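Infusion Pump Alarms on the Ward: Frequently Asked Questions

Prinport Clinical Equipment Service, page for nurses and ward managers
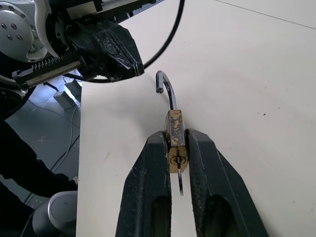
Why does the pump sound again after I have silenced it?
The silence button stops the sound for 2 minutes only. If the cause is still there, the alarm comes back. Please look at the line and the clamp first, and then press the button.

Which alarms are the most common?
In August we read the logs of the Bulitance pumps on 21 wards. They contained 3308 alarms. Most of them were for a blocked line on the patient side, and after that came "infusion near end".

Can I make the alarm volume lower at night?
Yes, but not under the minimum which is set for your ward. The ward manager can ask us to change this minimum. We will discuss it with the medical lead before we do it.

What pressure limit should I use for the occlusion alarm?
For adult wards the standard setting is level 5. Do not raise it only to have fewer alarms – a higher limit means that a real blockage is noticed later. For children, follow the chart of your own unit.

The battery shows 100 percent, but the pump gives a battery alarm. What is wrong?
An old battery can show full charge and still lose it very quickly. Connect the pump to the mains, move the patient to another pump when it is safe, and put a yellow service label on the first one.

Do I need to report every false alarm?
No. Report it if the same pump gives the same alarm three times in one shift and you cannot find a cause. Write the pump number and the time, for example 2:40 a.m.

Where is the training held?
New staff have it in the Witkowska room, next to the equipment library. For colleagues at the Vundby site we come to the ward – please ask your manager to book a time.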